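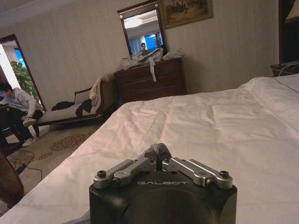 The gripper over the duvet, bedroom set, Tuesday.

EQUIPMENT MONEY: where we're at

Quick one from me as the order has to go in before the end of April and I'm writing this between two phone calls. Sorry for the state of it.

Short version. We have a bit of money left in the equipment line and more things to buy than it will cover. Bed-making work carries on either way. What changes is how comfortable it'll be.

First, the grippers. We want a second set of finger linkages on the shelf before winter. Right now if a linkage bends we stop until the post comes, and last time that was most of a fortnight. Quote from Veker is $997 for the pair, screws included, freight not. Cimia came in cheaper on paper but they won't sell the bars without the pivot, and we don't need pivots. Smaranda Dobre has asked them again. If they budge I'll change the order, otherwise it's Veker.

Second, cable. Please, cable. There's black cable all over the carpet between the desk and the bed and it has been on my list longer than I have been doing this list. I've put in for 40 metres of floor cover, the low soft-edged kind in beige or grey, plus a bag of velcro ties. Not glamorous, cheap, and I'd buy it ahead of nearly everything else here. Maricica Surdu wants an overhead run instead. Fair enough, but that means fixings in the ceiling, and the lease says no fixings without a letter, and the letter takes forever. Floor cover now, ceiling next year maybe.

Third, bedding. Somehow this never gets budgeted and we always end up buying it at retail on somebody's own card. So it has its own line from now on. Two more white duvets, same weight as the current one, and one in a dark colour. The white is lovely but under the warm lamps it goes a bit pink and Smaranda would like something to compare against. Also covers in a size that fits, unlike the last lot. Please do not buy bedding yourself and send me the reciept afterwards. Send me the link first.

Fourth, lighting. Had a look at two daylight panels from Tănase, $1525 with stands. Too much this round. I've asked if they hire by the month and I'm waiting to hear. In the meantime we could swap the bulbs in the ceiling fitting and the bedside lamp and see how far that gets us. Bulbs can come out of petty cash, just tell me.

Fifth, a proper chair and desk for whoever is on the laptop. The people who sit there all day hunched forward have been very polite about it. Second-hand is fine. If you know of an office clearing out, shout.

Not this year: a second arm. I know. I've heard the case and it's a good one, twice the hours out of the same room and so on, but it's not only the arm. It's the mount, the insurance, the service plan, another person to watch it, and somewhere to put it. The bedroom set is full as it is with the dresser and the chaise in there. If Skollness goes ahead with the bigger room we'll look at it properly then, with real numbers. Until that's signed I'm not costing anything for it.

Something I'd like to get better at: planning for the boring stuff. When you ask for a piece of kit, tell me what it needs to run for a year. Spares, cables, storage, freight, who fixes it. The sticker price is the easy bit and it's the only bit I ever get sent. One page is plenty, half a page is better.

Storage while I'm here. The packaging bags piled on top of the dresser, can we either bin them or flatten them into a box? Some suppliers want returns in the original wrap so check before you chuck. And clothes off the chaise at the end of the day please, there are hooks.

What I need from you: any objections to the order above, and anything you think I've missed, by lunch Tuesday. In writing. Telling me in the corridor doesnt count, I will forget. After that it goes off as is and the next round isn't until spring.

Spreadsheet is in the usual folder, second tab. The first tab is last year's, ignore it.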